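Brelley SDK working group, Wednesday, 3 p.m. Barry Gosling in the chair, Osvaldo Prado taking notes and therefore winning every argument in them.

## Camera driver

The C++ wrapper for the Panasiuk stereo camera still drops its USB handle after 51 minutes. Barry proposed documenting this as a session limit. Osvaldo proposed fixing it. Fix to go on the 2.x branch, Osvaldo to write it, as he should have foreseen.

## Frame rate

Default stays at 60. Barry wants 30 for older laptops and was invited to name one that anybody still owns. He named his own. A command-line flag will be added.

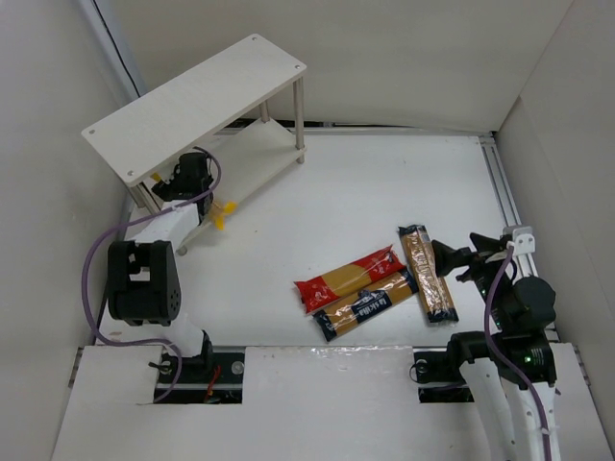
## Naming

The calibration tool has been called Plakevum for two releases and nobody present could spell it without looking. Renaming it Pasent was moved, discussed at length and put off to the next meeting, as before.

## Actions

- Osvaldo: USB handle fix, with a test
- Barry: frame rate flag, README update

Closed at 3:51.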